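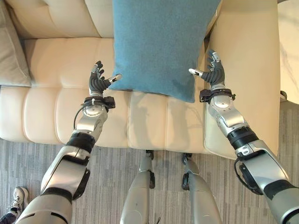 About Us

Zistance tests household robots on ordinary chores and publishes what they can and can't do. Anežka Koubek started the company in Larkau with 3 employees, and we are now 23.

Straightening a sofa is one of our standard jobs. A throw pillow is soft and changes shape when it is gripped, so a robot has to bring up both hands and judge where the edges are. People do this without thinking. Most machines are still slow at it, and some drop the pillow.

Our records cover 1488 chore trials, from pillows and towels to stocking shelves at the Dmytriv workshop. Are robots ready to keep house? For single tasks in a tidy room, sometimes. For a whole home, no.

Results are updated every August. Manufacturers may send a machine for testing but don't see the scores early.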